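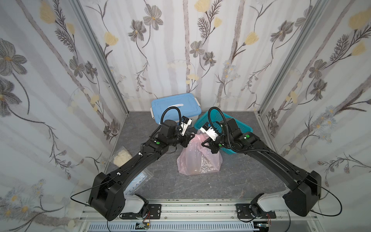 The Crichton Open Day set is a small collection of two-arm manipulation recordings made during public demonstrations at the Crichton building of the Tralness Robotics Laboratory. It is released for teaching and for research on household handling tasks. Each session followed a short talk by laboratory staff and was carried out in front of visitors, who stood behind a low barrier on the open side of the bench. The main activity is the handling of groceries and soft packaging, and much of the material resembles the pink plastic bag between the two grippers: thin, crumpled and translucent, with no fixed shape for a program to rely on. Users whose interest is limited to rigid objects will find little of use in this release.

Background

The laboratory holds its open day every February. In earlier years the arms repeated a fixed routine of stacking blocks, and visitors often asked whether the machines could do anything that people do at home. The grocery station was set up in response. Pilar Olivares planned the program for the day, and Rizal Mangundap was responsible for the station and for the safety briefing given to each group. Groups were limited to 15 visitors. The first demonstration began at 10 a.m. and the last ended shortly before 4 p.m.

Contents

The release holds 400 episodes from 11 demonstration sessions. An episode begins when the operator takes control of the arms and ends when the operator declares the task finished or abandoned. Abandoned episodes are included and carry their own label. Seven task types are defined:

open a plastic bag
remove an item from a bag
place an item in a bag
place an item in a basket
move a bag without opening it
close a storage box
clear the table

Each episode contains video, joint positions for both arms, gripper commands, and a one-sentence task statement in English. The task statements were written by Intan Govindasamy before the sessions and read aloud to visitors, so the wording is plain and sometimes longer than is usual for data of this kind.

Collection

All movements were directed by trained operators. Members of the public did not control the arms at any point. Operators changed at the end of each session, and the operator code is stored with every episode. Between episodes, items were put back by hand, without an effort to restore exact positions. This produced a fair amount of variety in the starting layout — more than the planning notes called for — and the team decided to leave it as it was.

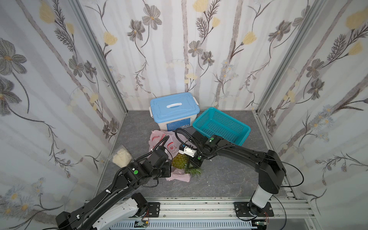 Why are the recordings of slow or failed attempts kept in the set?

Removing them would give a false account of the day and would make the tasks look easier than they are. They are also useful to groups who study how an operator recovers from a poor grasp. A filter file is supplied for users who want only the completed episodes.

Known limits

The wall covering stays the same throughout, and models trained on this set alone should be expected to depend on it to some degree. Operators sometimes paused while a question from the audience was being answered, and these pauses have not been trimmed. Sound was not recorded.

The Prerthorpe and Dridach sites held open days in the same month. Their recordings use other equipment and are documented separately.

Privacy

Visitors were told at the entrance that the bench would be recorded. Jerome Navarro and Amirul Tjoa reviewed every episode before release and withdrew any in which a visitor could be identified. The episode count given above was taken after this review.

Use and contact

The material may be used for teaching and non-commercial research, provided that the laboratory is named as the source. Corrections to labels are welcome and should state the session number, the episode number and the proposed change. Questions about future demonstrations should be sent to the open day office at Crichton, marked for the attention of Pilar Olivares.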